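Folding and putting away linen

Sort the pile before you fold any of it. Sheets at the bottom, towels next, small cloths on top.

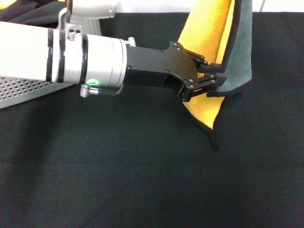

Tea towels and napkins need only two folds. Bring the short ends together first and smooth from the middle outwards. Once the cloth is in two layers, hold it by the edge, with both layers pinched together, and the top one won't slide when you lift it. Turn the fold to the front of the shelf.

Wipe the shelf and doors before anything goes back. Marks on pale panels tend to sit along the corners and seams, so run a damp cloth down each edge and dry it straight away.

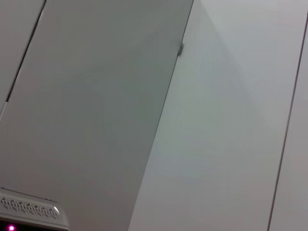
How many to keep

Priya Doucet keeps 26 tea towels and rotates them in July.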